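Unit 6: Sorting and Clearing Shared Tables

Household Skills Certificate, Rundmont Centre. Handout for session 2, June 2025

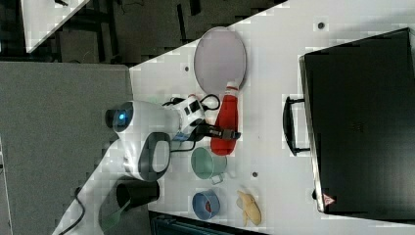

Clearing a shared table begins with deciding where each article belongs, and only then with lifting anything. Students frequently start with whatever is nearest and find that they have moved the same article several times. The recommended practice is to assign every article to a group before it is touched. On the table shown, the sage-green mug, the blue cup, the black cup and the plate form one group and go to the kitchen area. The red bowling pin and the yellow toy banana form a second and go to the toy shelf. The large black briefcase belongs to neither and is dealt with last.

## Terms used in this unit

**Tableware** - anything from which a person eats or drinks.

**Play articles** - toys and games, including toy food. Toy food is never stored with tableware, even where the colours or sizes are similar.

**Personal and work items** - bags, cases, papers and keys. These are moved only with the owner's agreement.

## Order of work

1. Name the groups aloud or in writing.
2. Set out one tray for each group. The Abella trays in the practice room are suitable.
3. Stand upright any cup or mug that is lying on its side, and check it for remaining liquid.
4. Load the tableware first, with plates flat and handles turned inwards.
5. Load the play articles. Long or rounded pieces are laid down so that they do not roll.
6. Carry each tray separately, using both hands.
7. Wipe the table from the far edge towards the body.

Labels on cases and bags must be read before the item is moved. A case bearing a warning sticker, such as the small red and white triangle on the briefcase, is left in place until a member of staff has been consulted.

## Practical exercise

Students work in pairs. Each pair receives a table set with 14 articles and has 45 minutes to sort, clear and wipe it, and to complete the Plorent record sheet. The sheet asks for the groups chosen and for any article that proved difficult to place - a short reason is sufficient.

Record sheets are to be handed in at the Horon Room before the end of the session. Students who miss the exercise may take it again in November.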